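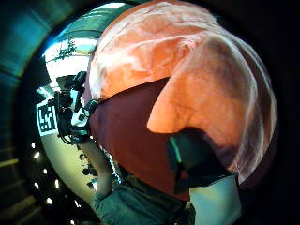 Zencombe Sunset Color Log

README, version 2

A plain text log of what color the sky was at sunset over Zencombe, once a day, for one leap year. That makes 366 rows. The sky was not consulted about the project and made no effort to be interesting.

What's in the folder

sunsets.csv is the log itself. One row per evening.
words.txt is the list of allowed color words, with notes on the arguments I had with myself.
gaps.txt lists the evenings when I was sick, out of town, or looking the other way.
old/ holds version 1. Please leave it alone. It knows what it did.

Columns

day: day of the year, 1 to 366.
spot: where I stood. Either "hill" (the bench above Zencombe) or "bridge" (the footbridge at Cerkbridge, lower and windier, with a bakery nearby).
top: color word for the upper sky.
low: color word for the strip above the horizon.
cloud: none, thin, lumpy, or lid. "Lid" means there was no sunset to speak of and I went home.
mood: my own rating, 0 to 100. See the warning below.

About the color words

Version 1 let me write whatever I liked. By April I had "peach," "apricot," "peachy apricot," and one entry that just says "soup." Version 2 holds me to 30 words. Orange gets the most room, because orange does most of the work at that hour. Maroon and rust are separate words. I can tell them apart on a good night, and on a bad night I flipped a coin, which is recorded in words.txt under "coin."

"Salmon" was dropped after I caught myself using it only when hungry.

Known problems

The mood column is useless for science. It tracks the bakery's opening hours better than it tracks the sky.

Hill and bridge entries don't match well. The hill sees the Herivside ridge, the bridge sees the back of a furniture store. If you want a clean comparison, pick one spot and filter out the other.

Times are missing. I assumed anyone who cared could look up sunset for the day, and then discovered that I cared and didn't want to look it up.

Gray is underreported. I kept hoping.

Using it

Do what you want with it. School projects, paint names, quilt plans. The Ackah script in version 1 turned the log into a striped scarf pattern, and it still runs, but it reads "lid" as a color and gives you a lot of black.

If you fix the script, send it back. If you find a row that says "soup" in version 2, send that back too.

Changes since version 1

Color words cut to 30.
Column "vibe" renamed to "mood," with no gain in accuracy.
Day 60 restored. It had been deleted by a spreadsheet that doesn't believe in leap years.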